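Bread Staling Under Three Household Storage Methods

Project report by Selvaraj Bhattacharjee and Mahfuz Kodikara
Submitted Monday, February 19, 2024

1. Background

Bread goes firm during storage even when it loses very little water. The main cause is retrogradation, in which starch that gelatinized in the oven slowly returns to a more ordered structure. Amylose does most of this within hours of baking and sets the initial crumb. Amylopectin takes days and accounts for most of the firming a person notices at home. The rate is highest a few degrees above freezing, so a refrigerator is expected to firm bread faster than a cupboard does. Moisture also moves from the crumb to the crust, leaving the crust leathery.

Our aim was to compare cupboard, refrigerator and freezer storage for a plain white loaf, using equipment already in the food lab.

2. Materials

All loaves came from one batch baked at Astlow, the bakery on the ground floor of the Dissanayake building. The recipe contains flour, water, yeast, salt and canola oil, with no emulsifier or preservative. Slices were cut to 13 mm on the bakery's own slicer. End slices were discarded. Samples were sealed in polyethylene bags with the air pressed out by hand.

Firmness was measured by placing a 200 g brass mass on the centre of the crumb for one minute and reading the compression with a dial gauge. Sample mass was read on a Wanska bench balance. The barometer in the lab showed 1014 hPa on the first day, and we did not correct for pressure.

3. Method

The storage period was 4 days. Each bag was labelled with its storage method and the day it was to be opened, and no bag was returned to storage after opening. Frozen slices were thawed in the sealed bag at room temperature before measurement. The gauge was zeroed on the bare anvil between slices.

Taste panel members received one slice at a time on a plate and rated softness, crust texture and flavour on a paper form. They were not told how the slice had been stored. Water was provided between samples.

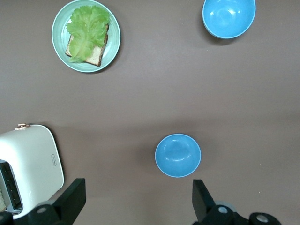
4. Results

Refrigerated slices compressed the least on every day after the first. Cupboard slices firmed more slowly, and the gap between the two was widest at the second reading. Frozen slices stayed close to the fresh control throughout, although the crust was softer after thawing. Mass loss was small for all three methods and did not track firmness, which is consistent with the literature on retrogradation.

The panel ratings for softness followed the same order as the gauge. Flavour ratings were more scattered. Several forms described the refrigerated bread as dry, even where the balance showed almost no change in mass.

5. Sources of Error

The dial gauge was sensitive to where the brass mass sat. Slices with a large gas cell near the centre gave high readings, and we repeated these on a second slice from the same bag. The refrigerator was shared with another class and its door was opened often. We had no data logger and relied on a dial thermometer read in the morning and afternoon.

Hand pressing of the bags was not uniform.

6. Further Work

A second batch is planned for May, using the Tarkametti sourdough recipe. Its lower pH may change the firming rate. We also intend to reheat refrigerated slices to 60 °C and measure them again, as mild heating should partly reverse amylopectin retrogradation. A data logger has been requested for that run.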